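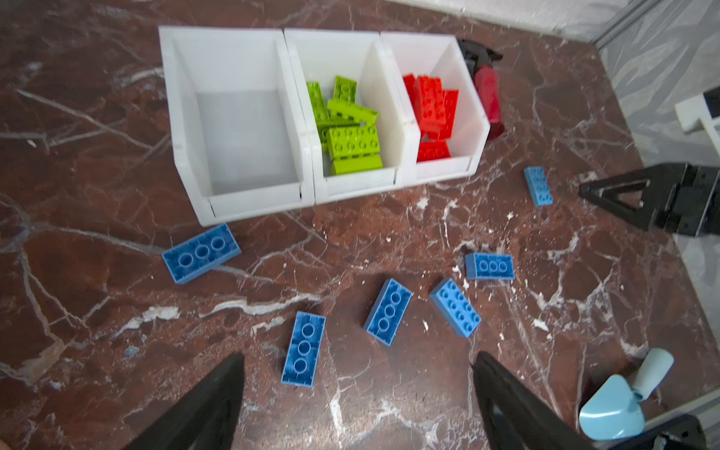 3.2 Sorting habits in the home

Much of what we learned in Stastthorpe came out of kitchens, over tea, and we are grateful to the 122 households who let us sit there far longer than we had promised. Our interest was in how families decide where small things belong, and in who does the deciding. Of the 541 diary entries collected, 73 mentioned a disagreement, usually a mild one, over whether toys should be put away by color, by kind, or simply out of sight (Figure 1). Grandparents, as Ugwu found in his earlier study of Bovent, tended to favor the last of these, and were quite cheerful about it.

Sunday evening was the favorite time for tidying, and over 40 households kept to it through the whole study, even when visitors were staying. Children under six often had rules of their own, which their parents could recite to us but could not always follow.

Figure 1. Open-fronted bins for small items, one holding green toy bricks.

Last updated: September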